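Pinheiro Bench Mat, Charcoal

Radamel
Stock code 2367
In stock at our Astano warehouse

The Pinheiro is a plain rubber mat for workbenches, craft tables and sewing rooms. It lies flat straight out of the roll in warm weather. In July it may need a night on the floor with a few books on the corners before the curl comes out.

We have sold this mat in one form or another for years. The current version is 3 mm thick and 700 mm deep, cut to whatever length you order. The older one was thinner and tended to creep across varnished tops. The new backing has more grip, and most customers no longer bother with the adhesive strips -- though we still sell them if you want them.

The colour is a mid to dark charcoal with no pattern. We get asked for a printed grid fairly often. The mat doesn't come with one, and chalk pencil wipes off if you need to mark it up yourself. 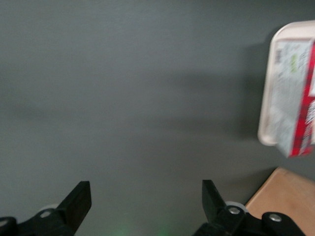 Cream plastic tray on a grey surface.

Cutting: use a sharp utility knife and a metal ruler, and score twice before you cut through. Scissors will do it but leave a wavy edge. If you would like us to cut a curve or a corner notch, send a paper template with your order and allow 7 working days.

Cleaning: warm water and dish soap. Keep methylated spirits and acetone off it, as both will leave a dull patch. Dried PVA glue peels off once it has fully set.

Not suitable for soldering, hot glue guns left resting on their tips, or outdoor use. It will mark if a heavy vice is left in one spot for months. It is also not a rotary cutting mat, so put a proper one on top if you are quilting.

The Visside parts trays fit along the back of the mat and are sold separately in cream or white. Lids are out of stock until the next shipment.

Orders placed before 2 pm leave the same day. Cut lengths can't be returned unless faulty, so please measure your bench first. For trade pricing or lengths over 3 metres, ask for Ermelinda Fonseca at the Astano counter, or leave a message and she will call you back.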